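Visit report: open afternoon at the Cendelham clothing room

Posted 3/30/18

Cendelham is easy to miss from the road. The sign is small and the parking lot is shared with a tile store called Fleritz, so if you are coming by car, look for the tile store first. I drove past it twice. The entrance is on the side, up a short ramp.

The clothing room takes in used clothes, sorts them, and passes them on. Some go straight to families who have put in a request. The rest go to the Arach shop downtown, where they are sold at low prices and the money comes back to pay the rent. I had dropped off bags at Arach before without knowing where they ended up, and I wanted to see the other end of it.

Visitors went through in groups of 6. Mine waited in the hallway for a while, which gave us time to read the lists taped to the wall. One list is for things they always need: kids' winter coats, plain T-shirts, socks still in the package, men's work pants. The other is for things they can't take, and it is longer. Pillows, ski boots, anything with mildew, uniforms with a company name on them, and single shoes.

The back room is where bags are opened. It smells of laundry soap and cardboard. Each bag is tipped out and the first pass is fast. Anything torn or badly stained goes to the rag bin. Wet items go in a separate tub and are washed the same day, or the whole bag starts to smell. We were allowed to try this part. I was too slow. I kept stopping to look at labels, and labels are checked later.

The second pass is the one I had come for. Clothes are split by size first and by season after that. I had always assumed it was the other way around. The person leading our group said requests come in by size, so that is how the shelves are set up. A mother asks for a 4T, and everything in 4T is in one place, from swimsuits to snow pants. Adult clothes are handled a little differently, with coats and sweaters kept apart from the rest because they take up so much shelf space.

Knitwear gets its own check. You hold the piece up by an edge and look along the hem and the cuffs, where the wear shows first. Small holes can be mended. Loose stitching on an open, lacy border is harder to fix, and those pieces are set aside for someone who knows how. Puffer jackets are squeezed along each section to feel for clumps. Zippers are run up and down 3 times. If a zipper sticks, the jacket goes to the repair shelf.

The repair shelf was full. They have one sewing machine and it was out for service at Ozoliņš, the repair place across the river, until sometime in April. In the meantime buttons and hems are being done by hand.

Folding is the last step. There is a house method for sweaters: face down, sleeves in, bottom up to the collar. Shirts are folded to the same width so the stacks don't lean. I had been folding shirts in thirds my whole life and was told, politely, to do it in half. The finished stacks looked better than mine at home.

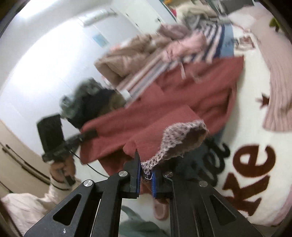 Reading time: 4 minutes

Most of what people bring in at this time of year is a mix like this one, with a pink puffer jacket, a striped shirt in navy, white and red, a big rust-red piece, and a pink-and-purple knit with a scalloped edge. The heavy things are the hardest to place in spring. They are boxed and stored until fall, and the storage closet was close to full already.

A few practical notes if you plan to go. Wear short sleeves, because the back room gets warm with people in it. There is a restroom but no place to sit other than the ramp. Coffee was 2 dollars and came from an urn in the hallway. Bags can be left at the side door during open hours only, and they ask that you tie them shut and don't mix shoes in with clothes. A tag with the sizes written on it saves them a lot of time.

I brought in one bag and went home with a copy of the "can't take" list, which is now on the inside of my closet door. The next open afternoon had not been set when I left. Arach keeps a sign-up sheet by the register.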